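Plolby HG Hand-Held Gripper
Home / Equipment / Data Capture / Hand-Held Grippers

Overview | Demonstration visits | Specifications | Ordering | Service

Overview

The Plolby HG is a two-finger gripper carried and closed by hand. It has the same fingers, the same linkage and the same camera position as the Plolby AG gripper that mounts on an arm. An operator performs a task with the HG, the camera records it, and the recordings are used to train a policy that later runs on an arm fitted with the AG.

The HG is sold to groups that need recordings of household and light commercial work: folding clothes, clearing tables, loading shelves, making beds. It runs from a battery pack worn at the waist or from a bench supply. No arm is needed on site while recording.

Most first-time buyers ask to handle one before ordering. The rest of this page covers what a demonstration visit includes, followed by the specifications and ordering notes.

Demonstration visits

Visits are held at the Leselcombe workshop. An on-site visit can be requested instead if your task depends on furniture or equipment that can't be moved. The current visit format has been in use since 2023-02-27 and replaces the shorter bench demonstration described in older copies of the brochure.

A visit takes a morning. Up to four people can attend from one organization. Kieran Geraghty runs the hardware part and Janaína Brandão runs the recording part. Bring closed shoes. Bring your own objects if they are unusual in size or surface; otherwise the workshop stock is used.

Part one: handling

Each visitor is fitted with the HG in turn. The grip is set for hand size with the slider on the underside of the handle. The trigger has two springs, light and standard, and both are supplied. The standard spring suits boxes, bottles and utensils. Most people change to the light spring for cloth after the first few attempts, and we suggest starting with it if cloth is your main work.

New operators tend to hold the gripper too flat. With thin items lying on a soft surface, the fingers should come in at a steeper angle than feels natural, with the tips just pressing the surface before the trigger is pulled. If the tips are short of the surface the cloth slides out. If they are pressed too deep, the gripper picks up the sheet underneath along with the garment. Time is set aside for this, and visitors who skip it usually ask to go back to it during part two.

Part two: recording on a live task

The recording part uses a normal furnished room. Clothes are laid on a made bed, with patterned bedding, a pillow and other laundry left in place. Visitors record picking up a garment by an edge or a corner, moving it, and laying it down. Thin trims and hems are included because they are the hardest thing to take cleanly with two fingers, and because a trim in a contrasting color gives the trained policy a line to follow.

Dark clothing is always part of the task. Black fabric shows few creases to the camera, and a dark gripper in front of dark fabric gives low contrast at the exact place where the fingers meet. Exposure is therefore set on the garment before each session and locked. Auto exposure is left off for the rest of the session, including when the camera turns toward a window.

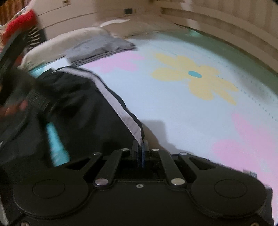
Each attempt is saved as one episode. The operator starts and ends an episode with a double press of the trigger, and a tone in the headset confirms both. Episodes can be marked bad at the time with a long press. We recommend doing this freely. A bad grasp that is followed by a good recovery should be kept; an episode in which the operator stopped to talk should not.

Two-handed work is possible with a second HG. The two units are paired before the session and share a clock. For folding, most customers end up with a pair. For picking and placing single items, one is enough, and the spare hand should stay behind the gripper where the job allows it.

Part three: replay and arm

The morning's episodes are copied to the workshop computer and played back with the finger opening plotted next to the video. Problems that were missed while recording are easy to find at this point. Common ones are a trigger that was never fully released, a tracking loss caused by fast turns of the wrist, and a sleeve hanging in front of the lens.

An arm with the AG gripper is then run on a policy trained earlier in the same room. It is not trained on the visitors' own episodes, as training takes longer than a visit allows. Visitors may move the garment between runs and swap it for one they brought. The arm is slower than a person at this task. It misses some grasps, and it is left to try again without help unless it is about to pull the bedding off.

Notes from a recent visit

The following is condensed from the visit report for Undham, a laundry contractor that asked for the report to be shared with other textile customers.

Blandine Maillard and Deirdre Flanagan attended for Undham. Their interest was in sorting and flattening before the press, with mixed garments arriving in a heap. They were doubtful about a two-finger gripper for this and had previously looked at suction and at needle grippers. Needle grippers had marked their fine knits.

Both recorded with the light spring. Maillard recorded hems and waistbands. Flanagan recorded garments lying partly on top of other garments, and found that the wider finger opening made it harder to separate the layers. With the opening limit set to the narrow position, she had fewer double picks. The opening limit is a screw adjustment and takes a hex key. Undham asked for a setting that could be changed without tools. This is being looked at for the next revision and no date has been set.

They also reported wrist fatigue toward the end of the morning. The weight of the HG sits forward of the hand, and long sessions without a break are not advised. The forearm brace (sold separately) moves part of the load back. Undham ordered two units with braces and a spare set of finger pads for each.

Specifications

Type: parallel-motion two-finger gripper, hand operated
Linkage: inner and outer links on each side, mirrored
Maximum opening: 90 mm
Opening limit: adjustable, hex key
Trigger springs: light, standard (both supplied)
Finger pads: replaceable
Camera: fixed, facing forward over the fingers
Pairing: up to 2 units on one clock
Internal storage: 99 episodes, then oldest must be copied off before recording resumes
Recommended pad change: every 3,000 grasps, sooner on rough fabric
Cleaning: dry cloth on housings; pads may be wiped with a damp cloth once removed

The pivots are sealed and should not be oiled. Oil migrates to the pads and from there to the work.

In the box

HG gripper, both trigger springs, battery pack with belt clip, charger, headset, one spare set of finger pads, hex key, lens cloth, calibration card. The calibration card is printed to size and should be kept flat. Do not photocopy it.

Ordering

The HG is sold directly and through Coughlan, which also holds spare pads and springs. Units ordered through Coughlan are shipped with the standard spring fitted. Direct orders are shipped with whichever spring is asked for on the form.

If you already have AG grippers, give the serial numbers when ordering. Early AG units used a slightly longer finger, and an HG can be supplied with fingers to match. Recordings made with the wrong finger length can be corrected in software, but grasp height on thin cloth suffers.

Recording software is included. Training software is not. Episodes are exported as video with a separate file for pose and finger opening, and the format is described in the manual.

Service

Return the unit if the fingers no longer meet evenly when closed, if there is side play at any pivot, or if calibration fails twice in a row with a clean lens. A loose screw on the front of the body can be tightened by the user. The housings should not be opened. Opening them disturbs the trigger sensor, which then has to be set again at the workshop.

Booking a visit

Visits are booked through Daithí Dolan at the Leselcombe workshop. Give the number of people, the task you have in mind, and whether you use the left or right hand; the left-hand grip has to be fitted the day before. There are no visits in August. On-site visits need a room with a power outlet and enough floor space to walk around the work on at least one side.

Related items: AG arm-mounted gripper | Forearm brace | Finger pads | Trigger spring set | Calibration card (replacement)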